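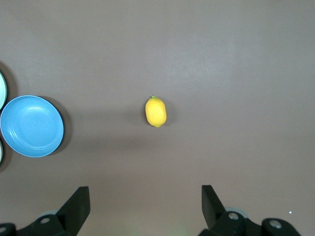 Gediminas Vasiliauskas wrote in the margin of the last entry that the elbow will never hold position until the belt idler gets a second bearing, and that no amount of tuning in software is going to hide it. I read that before I started today and decided to do the idler first and everything else after.

2019-07-12, Brellby workshop, back bench

Plan for the day was elbow idler, rehome all joints, check the wrist cable, then go back to moving the lemon into the blue bowl. Got through most of it. Wrist cable is still not right.

Elbow idler

Took the forearm off at the elbow. It comes off in one piece if the wrist connector is unplugged first and the cable is pulled back through the slot. The strain relief has to come out with it. I forgot that again and had to go back in with the long pliers.

Gediminas is right about the bearing. The idler was running on one, pressed into the outer plate only, and the shaft was tilting under belt tension. You could see it by pushing the belt sideways with a finger. There was a polished line on the inner plate where the idler flange had been touching it. Belt itself looks okay, a little fuzz on one edge, no missing teeth.

Opened up the hole in the inner plate to take a second bearing of the same size. Did this on the drill press with the plate clamped to scrap, step bit first, then the reamer by hand. It went in with light pressure from the vise. Not as snug as the outer one. Put a drop of retaining compound on it and left it while I cleaned the shaft. If it walks out we will need to make a new plate, and there is enough stock under the bench for one.

Shaft needed a spacer between the two bearings so the idler doesn't rub. Cut one from the brass tube in the odds drawer and faced both ends. First one came out short. Second one is fine.

Back together, belt tension set by ear the way Theano does it, plucking the long run and comparing with the shoulder belt. I'd like a better method than this. A small luggage scale on a hook in the middle of the run would do, if we agree on how far to pull it.

Elbow play at the wrist flange, arm straight out, pushed by hand up and down: was easy to feel before, now I can only just feel it, and I think what is left is in the gearbox. The gearbox is the 144 to one from Geraghty, and the other one we have from them has the same bit of slack in it on the bench with nothing attached. So I'm leaving that alone.

Homing

All joints rehomed. Base, shoulder and wrist went in first time. The elbow stopped early twice with a false trigger on the limit switch. The switch wire had been pinched under the outer plate when I closed it up, my fault. Opened, moved the wire to the other side of the screw post, closed again. No false triggers after that.

New elbow offset is 1493 counts. The old value was well away from this, as expected after moving the belt by some teeth. It is in the config file on the shop machine. Please do not copy the config from the laptop, which still has the old one. I've renamed the laptop copy so it will fail to load.

Also changed the homing order so the shoulder lifts before the elbow moves. The old order brought the forearm down toward the table if someone had parked it low. With the dishes out that would have been a problem.

Speed is back up to 100 percent for homing only. Everything else still runs at the reduced setting until we've had the arm running for a few sessions with the new idler.

Wrist cable

The camera drops out when the wrist rolls to the far end of its travel in the clockwise direction, looking along the forearm toward the table. It does not drop out in the other direction. Wiggling the connector at the camera does nothing. Wiggling the cable where it leaves the forearm brings it back, so the break is probably just inside the slot, where it bends tightest.

The cable is too stiff for this. It's the one that came with the camera and was never meant to be flexed. Theano mentioned a softer one at Storkthorpe, in the box with the parts from the old Jollness arm. If anyone is going over there, please bring the whole box, there should be a spare wrist connector in it too.

For now I've limited wrist roll in software so it can't reach the bad position. The limit is set in the same block as the joint speeds, with a comment. Remove it when the cable is replaced.

Gripper

Nothing changed on the gripper itself. Checked the screws, all tight. Opened and closed it through its travel from the command line, watching both sides, and they start moving together. The zero on the opening had shifted slightly after the power was off. I don't understand why. It's supposed to keep its position. Reset it by closing on the feeler gauge and writing the value.

Picking

Same setup as before, three dishes at the left side of the view, lemon on the table to the right of the blue bowl. The start pose is high and open, both fingers showing low in the wrist view and the lemon up ahead of them between the two. From there the program finds the yellow patch, drives forward until the patch sits between the fingertips, goes down, closes, lifts, moves left and opens.

Finding the lemon is fine. Yellow on that brown tabletop is easy, and the threshold has not needed touching. I had the threshold printed out on every step to be sure and it barely moves. The shadows at the dishes don't bother it.

Going down is where it used to go wrong. Before today the elbow sagged on the way down and the fingers landed short of the lemon, pushing it away. With the new idler it comes down where it is told. I ran it until I was satisfied that was true, moving the lemon by hand between runs to different spots across the open part of the table. The only misses were far out, near the limit of the reach, where the arm is almost straight and the downward move turns into a forward move. I think we should just not allow picks out there. Gediminas may want to solve it properly. He's welcome to.

The direction the lemon lies in matters. With the long axis pointing away from the arm, the fingers close across the short width and hold it well. Lying crosswise they close on the two ends, and it can roll as they come together. The program doesn't look at direction at all right now. It should be simple enough to fit an ellipse to the yellow patch and turn the wrist to match, but this runs straight into the roll limit I just set for the cable. So cable first.

Closing force: I turned down the current limit until the lemon slipped on the lift, then went back up one step. Value is in the config. It will need to be different for anything heavier.

Placing is still by fixed position. The bowl has to be where the program thinks it is. I marked its place with pencil on the underside of a sheet of tracing paper so it can be laid down, the bowl put on it, and the paper slid out. This works, but it's fussy, and the paper has already torn at one corner. Finding the bowl by color should be no harder than finding the lemon. The trouble is that from the start pose the dishes are right at the left side of the view, and only the blue one is in far enough to be any use. A start pose turned a little more to the left would help. I tried it by hand and the lemon was still well inside the view. Did not save it, I want to check the shoulder clearance against the shelf first.

Drop height is too high. The lemon bounces in the bowl if it lands on the sloped part. Lowered the release point twice, stopped when the forearm got close to the bench lamp. Lamp needs to move. It's screwed down and the driver that fits it was not in the rack.

Power

The supply fan ran the whole time and the case was warm to the touch at the end, not hot. Measured on the shoulder motor with the arm held straight out: roughly 500 mA more than with it folded. I had no number from before the idler change, so this is only a starting point. Should repeat it next time with the same pose. The pose is saved under "straight" in the poses file.

One thing to look at. When the gripper closes and the shoulder starts its lift at the same moment, the lights on the motor board dim. There was no reset and no lost position. I put a short wait between the two moves and the dimming is gone. It may be the thin pair of wires from the supply to the board, they were only meant to be temporary and have been there since March.

Theano came by near the end and watched a few runs. She thinks the arm should be bolted through the bench and not clamped, and I agree that the base rocks when the shoulder reverses. We looked under the bench for a place to drill. There's a crossbar directly under the back two holes. Either the arm moves forward a bit or we drill through the crossbar. I'd move the arm, but then every saved pose is off by that much and the tracing paper is no good either. Left it for the three of us to decide.

To do, in the order I would do them

Fetch the box from Storkthorpe, replace wrist cable
Remove roll limit, test camera over full wrist travel
Thicker wires from supply to motor board
Decide on bolting, then do all the poses again once
Bench lamp
Bowl by color
Lemon direction
Check the inner elbow bearing hasn't walked

Arm parked folded, power off at the wall, forearm strap on. The reamer is back in its tube. We're nearly out of retaining compound, I've put it on the order sheet.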